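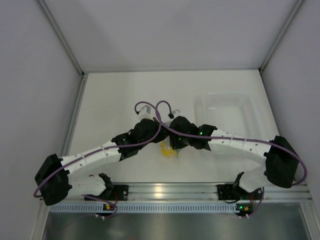 Two arms on the front rail, grippers together at the middle.

Willby Tenants' Association
Minutes of the January meeting, Wainwright Hall, 7:30 p.m.

Chair: Sirkka Rissanen
Minutes: Jui-lin Chow

1. Last meeting's minutes
Approved with one change. The December minutes said the landlord "will fix" the laundry room drain. The letter from Mornotby Property says it "intends to review" the drain. Jui-lin asked that we stop writing down promises that were never made.

2. Heating bills
Mornotby wants to move the building from a shared heating charge to separate meters, supplied and read by Clallitz. The flyer says most households will pay less. Sirkka asked Mornotby which households, and was told the figure came from Clallitz. Clallitz has not answered her email.

The monthly service fee would be $4 per apartment, whether or not the heat is on. The flyer leaves this out. It is on the back page of the sample contract, in small type. There is also a $75 charge for a missed meter appointment, and the contract gives the appointment window as "daytime."

A member from the third floor said the top apartments lose heat through the roof and would end up paying for it. Another said she keeps her radiators off all winter and is tired of paying for everyone else's. Both were heard. The chair said meters may be fair in a building with decent windows — ours were last replaced before most of us moved in.

Agreed: no support for the change until we see a full year of readings from a building of the same age. Sirkka to write to Mornotby.

3. Front door lock
Repaired again. The invoice is for $110, the same as last time, for what looks like the same repair. Jui-lin will ask for the old part to be left with us if there is a next time. Two members doubted there would be an old part.

4. Roof fund
The balance stands at $2000. Mornotby describes this as "healthy." No one at the meeting had seen a quote for the roof, so it is hard to say what it is healthy for. Item carried over.

5. Other business
Bikes are being left under the back stairs. A sign was suggested. It was pointed out that there is already a sign, behind the bikes.

Snow clearing on the side path is still not in the contract. Residents have been doing it, and Sirkka said we should keep a note of dates before asking for money off.

Meeting closed at 8:50 p.m. Next meeting in February, same room, if the heat is on.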